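Student Project Report: How Small Bakeries in Plostton Set Their Cake Prices
Hashini Kodikara, Business Studies

1. Reason for the study
My family buys a cake for each birthday, and I noticed that two cakes of the same size can have very different prices. I wanted to learn how a small bakery decides the price.

2. Method
I visited bakeries in Plostton and Godcombe during May and gave a short paper survey to customers. I received 36 answers. The owner of Yousafzai Bakery also let me read the cost notebook for one month.
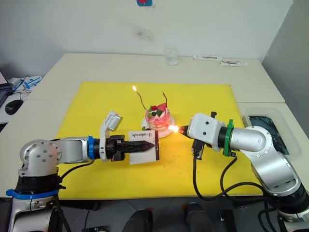
Figure 1. A small layered cake with berries and two candles.

3. Costs
In the notebook, the ingredients for the month cost 616 dollars and the rent for the kitchen was 749 dollars. I had expected the opposite order. Butter and fresh fruit were the most expensive ingredients. Boxes, cards and ribbons were written together on one line called "extras", so I could not separate them. 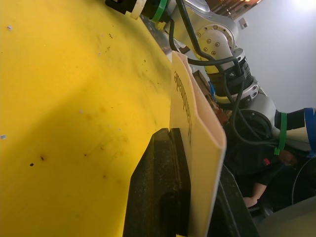

Figure 2. Folded card, cream color, at the edge of a yellow surface.

4. What customers said
Most customers compared prices before ordering. Many wrote that they would pay up to 20 percent more if the cake was made by hand in the shop. Pivel, the supermarket bakery, was named often as the cheaper choice.

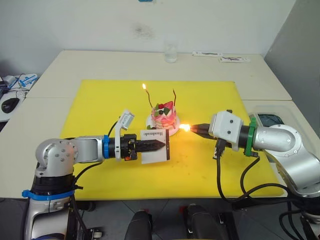 Price is also connected with the words a seller uses. Several customers told me they trust a short message more than a long one. A white card with the word "Handmade" in front of a small pink cake is enough to give this message. I did not test if the word changes sales, and this would need a longer study with the same cake sold both ways.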